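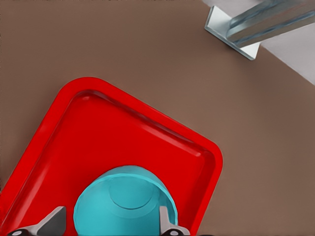

A student in last year's group wrote to me after the second session: if the dining room is full every evening, why should the manager care how long a table stays occupied? I did not have a good answer ready, and these notes are the longer reply. They belong to session 4 of Small Catering Operations, on table time and seat use. Please read them before the class and bring your own figures for the exercise at the end.

1. What we mean by table time

Table time is the period from the moment guests sit down until the table is ready for the next guests. It includes the clearing and the laying. Many beginners stop the clock when the guests stand up, and in this way they lose several minutes for every party. In a small place these minutes are important, as there are few tables to share the loss.

We divide table time into five parts: waiting to order, waiting for food, eating, paying, and resetting. The eating part belongs to the guest and we do not try to shorten it. The other four belong to us.

2. The case of Giltach

Giltach is a lunch restaurant near a bus station. The room is open from 11.30 in the morning and the kitchen takes the last order at half past two. During one week in March the staff wrote down the times for each party on the back of the order slip. They recorded 163 parties and served 1,757 separate items, drinks included.

When the slips were put in order, the longest part after eating was paying. Guests asked for the bill, the waiter went to the till, the till was busy, the waiter took another order on the way back. On some slips the paying part was longer than the waiting for food. The owner had planned to buy a second oven. After she read the slips she bought a second card reader, and the oven was left for another year.

Please note that this does not prove the oven was a bad idea. One week is a short period, and it rained on most of the days, so people stayed longer inside.

3. Resetting

Resetting is the part which students find boring and where most of the exam mistakes are made. It has a fixed order: remove, wipe, dry, lay, check. If the order is changed, the work is often done two times. For example, when the cutlery is laid before the surface is dry, it must be lifted again. 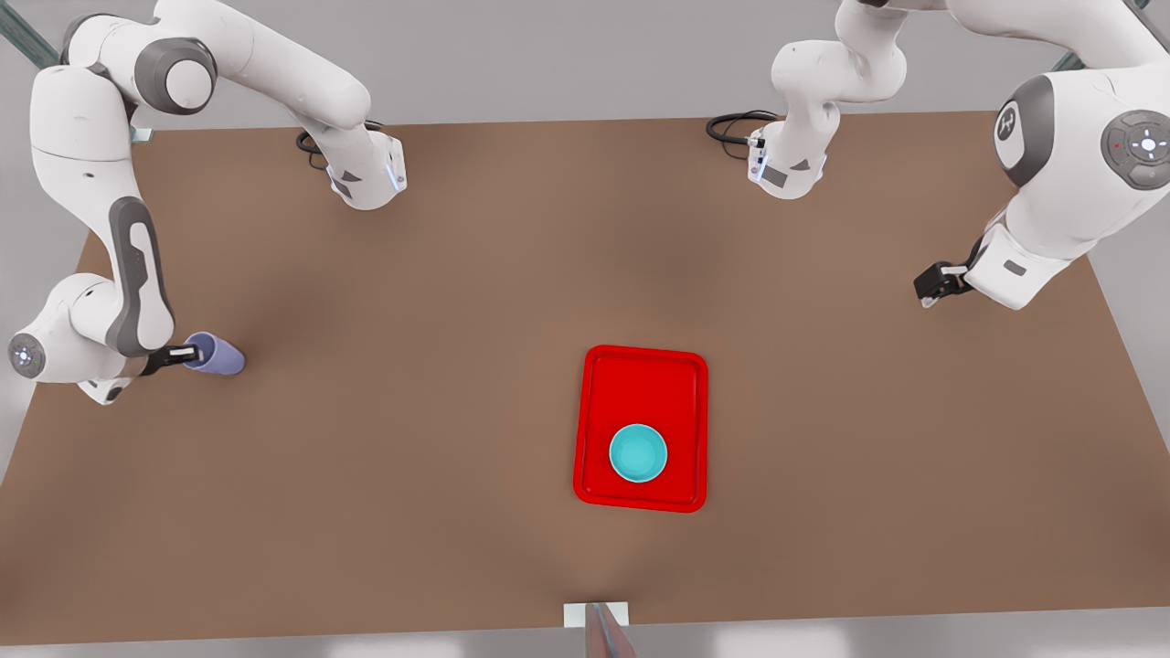 The time for resetting also depends on how far the staff must walk. At Tamine, a café on two floors, the used cups and plates from the upper floor were carried down after every party. The café then placed a side station upstairs with room for ten settings, and the full trays went down only when the station was full. The average reset upstairs became 2 minutes shorter. Downstairs there was no change, as we would expect.

A side station has a cost as well. It takes the place of one small table, and it must be kept tidy because guests can see it. In your calculation you should compare the seats lost with the minutes gained.

4. Full is not the same as well used

Now I return to the question from the student. A room can be full when parties of two sit at tables for four. Every table is taken, but half of the seats are empty. For this reason we use two figures together:

Table use = tables occupied divided by tables available
Seat use = seats occupied divided by seats available

If the first figure is high and the second is low, the problem is the mix of tables. If both are high and guests still wait at the door, then we look at table time.

5. Exercise

Dumow is a family restaurant with 10 tables, each for four persons. Most evening parties are couples. Draw a new plan for the room, using tables which can be joined, and calculate seat use before and after. Write down what you assume about party size. The reading for this part is the Yook workbook, the chapter on floor plans. Answers should be no longer than one page, and handwriting is accepted if it is clear.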